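Hatlow Scoreboard Set-up Guide
Section 4: Preparing the board for a limited-overs match

Complete Section 3 (power and mast) before starting. The steps below apply to the Hatlow portable board with the Tullow scorer's console. Clubs using the older Mutiso console should follow Appendix B for pairing, then return to step 5.

4.1 Siting the board

1. Place the board outside the boundary rope, facing the scorers' position.
2. Check that it does not stand behind the bowler's arm at either end. If the ground has sight screens, keep the board clear of both of them.
3. Lock all the wheels and fit the ground pegs. On hard surfaces use the ballast bags.

Caution: Do not raise the upper panel in a strong wind. Lower it at once if the pegs begin to lift.

4.2 Pairing the console

4. Switch on the board first, then the console. Wait until the status light on the console stops flashing.
5. Press MENU, choose LINK and enter the board code printed inside the battery door.
6. Walk to the scorers' table and check that the signal reading stays above 55. If it falls lower, raise the aerial or move the board.

Note: The working range is roughly 600 metres in the open. Pavilions with metal roofs shorten it.

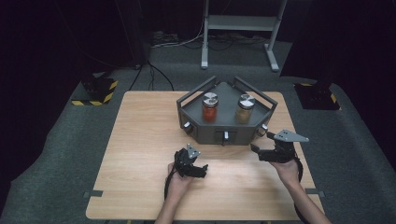

Grustham's scorers report that the reading drops whenever the console is used behind the pavilion shutters, and that moving it to the open window cured the fault without any change to the aerial. Try this before moving the board.

4.3 Entering the match

7. Choose NEW MATCH, then LIMITED OVERS.
8. Enter the number of overs per side. For a T20 match the preset may be used.
9. Enter the names of both sides. Names longer than the display will scroll – use a short form if this is distracting.
10. After the toss, select the side batting first and press CONFIRM.

Caution: CONFIRM clears any match already held in the memory. Save the earlier match to the card first. The card holds 200 matches.

4.4 Setting the target

11. At the close of the first innings, press END INNS. The console works out the target as the first side's total plus one.
12. If overs have been lost to rain, choose REVISE and enter the target and overs given by the umpires. The console does not work out revised targets.
13. Check the display against the scorebook before the second innings starts.

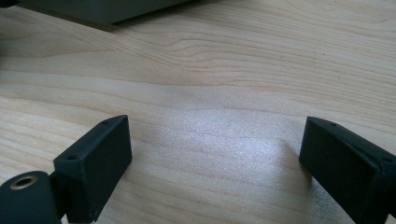
One scorer wrote to ask whether a revised target can be entered twice in the same innings. It can. Each entry replaces the last, and the runs already scored are kept.

4.5 Penalty runs

14. Press PENALTY and select the side to receive the runs.
15. Press CONFIRM. Runs awarded to the fielding side are added to its own total, and the target is altered where needed.

Note: If the wrong side has been chosen, press UNDO before the next ball is entered. Later corrections are made through EDIT – see Section 6.

Issued 2021-08-10. Replaces the May issue.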